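Who Shows Up? Delegate Attendance at the Warrier Student Political Convention
Course project report, November 2023

Background

Our group wanted to know why delegates travel 200 miles to a convention and then skip most of it. We surveyed the Bernia and Polau delegations over two days in June. The program listed 11 caucus sessions, nine of them in rooms with no windows.

Method

We stood by the doors with clickers and counted heads. Badge scans came from Doltico, the registration software, which logged 1,184 entries and, as far as we can tell, no exits.

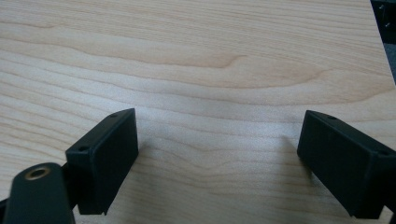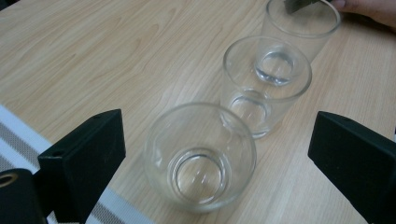

Light wood grain in both photos, glasses in the second.

Results

The rules caucus drew the smallest crowd and the longest speeches. The platform debate filled up — mostly with people who thought it was lunch. Bernia delegates stayed longer than Polau delegates, though Bernia also had the seats farthest from the exit.

Limitations

One clicker stuck during the keynote. We also missed the opening vote, having gone to the wrong building.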